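Clarkden's buses get a lost property office, and with it a queue

Clarkden has had buses for longer than it has had pavements, and for most of that time anything left on one went into a cupboard at the depot, where it stayed. The cupboard is now full. Clulodano, the firm that runs the town's routes, opened it in May with a view to giving it a quick tidy and came out with 2,803 objects and a new department.

The department is one room on the ground floor of the depot, in what used to be the place where drivers dried their coats. It has a counter, a bell, a chair for the person behind the counter and no chair for anyone else. It opens at 10am and shuts at 3pm, hours at which most of the people who lose things on buses are at work, having got there by bus.

"We did look at evenings," said Eimear Corrigan, who manages the depot and was handed lost property on top of timetables, fares, toilets and the Christmas lights on the number 3. "Then we looked at what evenings cost."

Umbrellas make up the largest group by some distance. Clulodano has sorted them by colour, which has left it with one very long rail of black umbrellas and a short, cheerful rail of everything else. Anyone hoping to get a black one back is asked to describe the handle. Several people have described the handle with great confidence and then picked out something different.

After the umbrellas come gloves, in the main singly. There are reading glasses by the boxful, a good many library books (the library has been told, and has mentioned fines), and a steady supply of the small stuff that falls out of bags: pens, snacks, children's toys, one half of a pair of earphones. Food is meant to be thrown out the same day. Sealed packets are kept for a week, a rule drawn up after a passenger came back for a fruit cake and found it had been disposed of in the staff room.

The larger finds are fewer but take up more of everyone's time. A cello has been claimed. A set of bathroom scales has not. There is a framed certificate for swimming 100 metres, made out to a person whose surname has been rained on, and the office would very much like to see it go home. Three suitcases were opened in the presence of two members of staff, as the policy requires, and found to hold clothes, clothes and a bread maker.

Until this spring there was no policy. The one now in force runs to 16 pages and was written by Custemis, a firm from out of town that also advises on car parks. It sets out how long each class of item must be kept, who may open what, and the correct form of words for telling a member of the public that their hat has gone to charity. There is a flow chart. Drivers have been given a laminated copy, and two of those have already been handed in by passengers who found them on the back seat.

The part that has caused the most grumbling is the fee. Getting an item back now costs £3, whatever the item is, so that the owner of the cello paid the same as a man collecting a bobble hat. Mikkel Þrastardóttir, who takes the 7.40 into town most mornings and reckons to have lost roughly a glove a month over the winter, thinks this could be better worked out.

"The gloves were £2.50," he said. "For the pair."

He has written to Clulodano to suggest a sliding scale, and has been sent a reply thanking him for his interest in scales and telling him the bathroom ones are still available. Ms Corrigan has since put this down to a mix-up and says a proper answer is on its way.

Clulodano says the fee does not cover the cost of the room and was never meant to. It is there to discourage what the policy calls "speculative enquiry", meaning people who come in to see whether there is anything nice. Ms Corrigan accepts that some of this goes on. On the first morning a couple asked for a blue coat, then a green coat, then what sort of coats there were.

Claims must be made in person, with a form of identification and the route number if known. A phone line was tried and given up after callers took to describing their journeys in full. An online form is promised for later in the year and will ask for a photograph of the missing item, on which point several readers have been in touch with us already.

Anything not collected within the set time will be sold, with the money going towards a bus shelter at the top of Mill Lane, where there has been a pole and a strong wind for many years. The Zariņš saleroom on Station Road has agreed to take the better pieces. It has looked over the umbrellas and asked for them to be dealt with in some other way.

A first clear-out of the older stock is expected before the schools break up. Ms Corrigan hopes to have the cupboard itself back in use by then, as the drivers have nowhere to dry their coats. 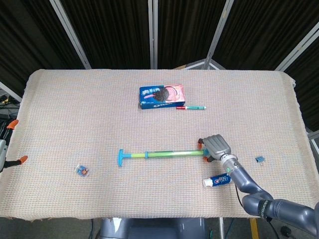

How to claim

Go to the counter at the depot's side entrance, between 10am and 3pm, and ring the bell once. Bring identification and £3, in coins if possible. Single gloves are in the blue crates to the left of the door and may be looked through without a form, though the fee still applies. Passengers who have lost a bus pass should apply for a new one at the ticket office, which is across the yard and keeps different hours. The number 3 stops outside.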